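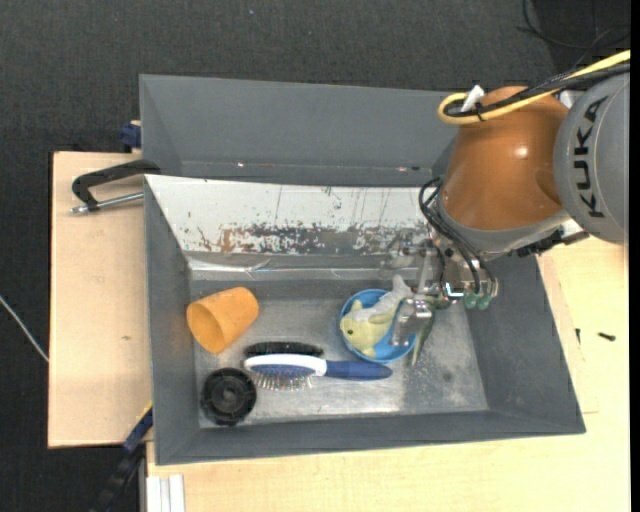
Step 1. Fix the bins before you compare anything

This page covers how to run a side-by-side test of two grippers on the same arm, picking mixed household objects out of a bin. It assumes your arm is already mounted and calibrated and that you can swap tools at the flange. We used it to choose between the Pludora two-finger gripper and the Movus suction tool, but the method works for any pair.

A bin that shifts by a few millimeters in the middle of a run will spoil the comparison. Clamp it to the table or to its neighbor, then push on each wall with your hand. If it moves, add another clamp. Keep the clamp handles turned away from the side where the arm comes in.

Mark the bin corners on the table with a pencil. If you have to take the bin off for cleaning, you can put it back in the same place without recalibrating the camera.

Step 2. Choose the objects

Pick things that fail in different ways. A bowl gives a finger a thin rim to close on. A cup on its side can roll. A hairbrush has a handle that is easy to pinch and a head full of bristles that no suction cup will seal against. A toy fish is an awkward shape to plan for, more so when it is lying in the bowl and the planner has to decide which of the two it is picking.

Leave out anything heavier than the weaker gripper is rated for. You already know how that test ends.

Step 3. Route the hoses and cables

Move the wrist through its full range by hand jog, slowly, and watch the hoses the whole time. They need enough slack to follow the last joint but not so much that they hang into the bin. Tie the cables in a loop near the wrist and check the loop again after every tool change. Mireille Matar lost an afternoon of data to a hose that caught on a bin wall at one wrist angle only.

Step 4. Set the tool values

Enter the mass, the center of gravity and the tool center point for each gripper as a separate tool. Do not edit one entry back and forth. For a long finger, measure the tool center point at the fingertip with the finger in its working position.

Then lower the tool until it is just above the bin floor and write down the height. Set your lower limit from that number, for each tool.

Step 5. Place the camera

Mount the camera where it can see the whole bin floor with the arm out of the way. Shiny floors and clear tape give bright reflections that can show up as holes or false points in a depth image. Take one capture with the bin empty and look for them. Moving the light is usually quicker than tuning the filter.

Step 6. Run the picks

Use the same planner, speed and starting layouts for both tools. We ran 2,000 attempts, split evenly, and threw out two where the controller dropped its connection. That left 1,998.

For each attempt, record:
The tool
The target object
Whether the object left the bin
Whether it reached the drop point
Anything the arm touched that it should not have

Stir the objects by hand after every tenth pick. Stop the arm and wait for the brakes before you reach in.

Step 7. Read the results by object

One total per gripper hides most of what you want to know. Of our 1,998 attempts, 983 ended at the drop point, and the two tools were close overall. Sorted by object, they were far apart. The fingers did well on the brush handle and badly on anything flat against a wall. Suction was the reverse.

Rochelle Tillman also split the failures by distance from the bin wall, and I would do that from the start next time. Out of all the failures, 620 were within a finger width of a wall. That told us to change the approach angle before spending money on another gripper.

Keep the raw log. When we tested the Krishnan fingers in July we reran the same layouts from the file and only had to collect one new set.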